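Fitted sheet keeps popping off the corners, what am I doing wrong?

Asked in Home & Laundry

Nuanchan Khamphan
Hi all! New here and so happy I found this board. I moved in March and treated myself to a proper big mattress (first one I ever bought new!) and I love it, except the sheet comes off one corner every night. I wash it hot and dry it on high. Did I shrink it? Is there a trick, or do I need to buy another one? I'd like to stay under 80 dollars if I can.

3 replies

Griron
Buy a bigger one.

Stiltavness
Oh, I love this topic! Get a tape measure before you spend a cent. Measure the side of the mattress from the bottom seam to the top, and add the topper if you use one. Then look at the pocket depth on the sheet package. You want a couple of inches more than your number, so there's fabric to tuck under. A lot of older sheets were cut for much thinner mattresses and they just can't reach.

And yes, hot wash plus high heat will shrink cotton, and it wears out the elastic too. Go warm and low, take it out while it's a tiny bit damp, and pull the corners square with your hands. It makes such a difference!
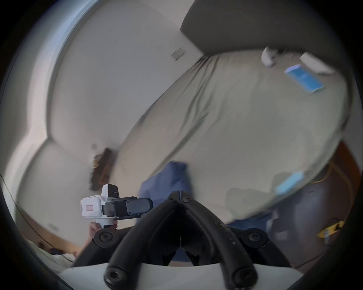 Gutamthorpe, Sep 27, 2021

Coming back to add to my reply above, I finally switched to a sheet with elastic all the way around and I'm thrilled. Mine is a 400 thread count cotton, nothing fancy. It still creases, but I stopped ironing sheets years ago and don't miss it one bit. Put on the two corners at the head first, then do the foot, pulling diagonally. If your old one is still in good shape, try sheet straps, the kind with clips that cross under the mattress. They're cheap and they work great.

Ahn
Seconding the straps! Also check whether you have it on sideways. Mine is nearly square and I did that for months. Look for the tag, on most of mine it goes at the bottom right corner.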